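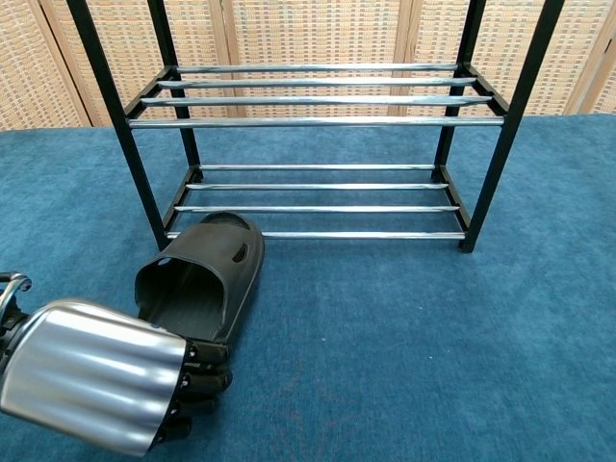 I've had the Stetura tidying kit since October, and I wanted to live with it for a good while before writing anything, because my first impressions of gadgets are nearly always too kind. The kit is the Lumus arm, an articulated hand, the controller, and a library of household routines you can load and then adjust to suit your own place. I started with shoes, as the guide suggests, and I'm glad I did. A clog is a forgiving thing to hold. The fingers can clamp right onto the heel, the toe can point at the rack, and you have a nice big black shape against a blue carpet that you can follow by eye while you learn the controls.

Setup took me most of an evening, and I'll admit that a fair part of it was spent hunting for the right cable (it was under the foam, so do lift the foam). The printed guide runs to 82 pages and is much friendlier than it looks. Skip ahead to the chapter on grip strength, then go back and read the beginning with a cup of coffee.

The hand is what I like best. It closes slowly and settles before it lifts, and I've never felt nervous handing it something soft. Rubbery shoes are its favorites. Laces are another story – it will happily take hold of one lace and leave the sneaker behind, and I now tuck them in first.

Racks with bars need some patience too. A shoe has to come down across two bars or it tips, and the standard routine assumes a solid shelf. There is a setting for this called Open Tier, buried three menus down, and after I switched it on my placements got a great deal better. Out of 40 tries with the same pair I had to step in on six.

I looked at the Fankhauser kit before buying. It's quicker and a bit quieter, but the hand only has two fingers and the extra routines are sold one by one. I paid $3,828 for mine through Dristard, plus $328 for the extended warranty, and delivery was prompt and polite.

Four stars from me. I'd give it the fifth if they moved that menu setting somewhere a person could find it.

Posted 26 December 2020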